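Gundlow Community Help
Workshop and Making > Robotics > Grippers

Gripper loses tapered plastic cups when they are lying down

Asked by Estrella Nava, in February
Viewed 780 times, 3 answers

Our shared workshop is building a small table-top arm, with two printed fingers driven by a single servo. The task we have set for it is modest: pick up a plastic cup and place it over a wooden post on a round base. The controller is the Ilus board, running the standard Flikent software without modification.

Upright cups present no difficulty. When a cup is on its side, the closing movement tends to push it along the table, or it turns and rolls away in a curve. We have attempted both a pinch across the body and an approach with one finger inside the mouth, as in the view from the wrist camera. 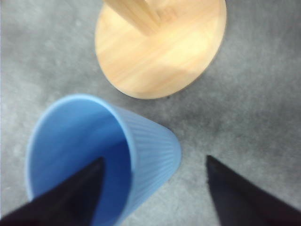
What I would like to know

1. Is the finger-inside approach sound for a ribbed, tapered cup, or should we return to gripping across the outside?
2. Should the fingers close more slowly? The servo is currently commanded to close in 800 milliseconds.

I would prefer not to redesign the fingers unless it is necessary, as the printer is in demand by other members.

Answer 1 (accepted)
Posted by Contreras

The approach is sound, but the position of the hand matters a great deal. In your picture the cup is much nearer to the left finger than to the right. If both fingers close at the same rate, the inner finger will meet the wall first and drag the cup across until the outer finger arrives. On a tapered cup that sideways push also becomes a turn, and you have described exactly that result.

I would proceed as follows. Move the hand so that the wall you intend to grip lies midway between the two tips. It is the wall that should be centred; centring on the whole cup is a common error and will put you back where you started. Then close in two stages — quickly until the gap is slightly wider than the wall, then slowly until contact. A single slow close will disturb the cup less but will not cure the offset.

Please also check the height of the tips. A pointed tip pressing on the table will bend a printed finger outwards, and the grip will then be weaker than the servo setting suggests. Raise the hand by 2 mm and compare.

Comment from Estrella Nava: Thank you. We had been centring on the cup. The offset has been changed and the grip is considerably better, although the cup still swings once it is lifted.

Comment from Contreras: Grip further in from the rim if the fingers will reach.

Answer 2
Posted by a guest

Put rubber on the fingers. Works for us.

Answer 3
Posted by Workshop Desk

Members are advised that thin rubber sleeve may be fitted over pointed fingers without reprinting them. It should be cut short of the tip, as a loose end will fold under when the finger enters a cup. As regards the ribs, they run from rim to base and should give some resistance to rolling in the grip, but very little to sliding lengthwise — the sleeve is of more use there.

Questions about servo current limits should be posted separately under Electronics.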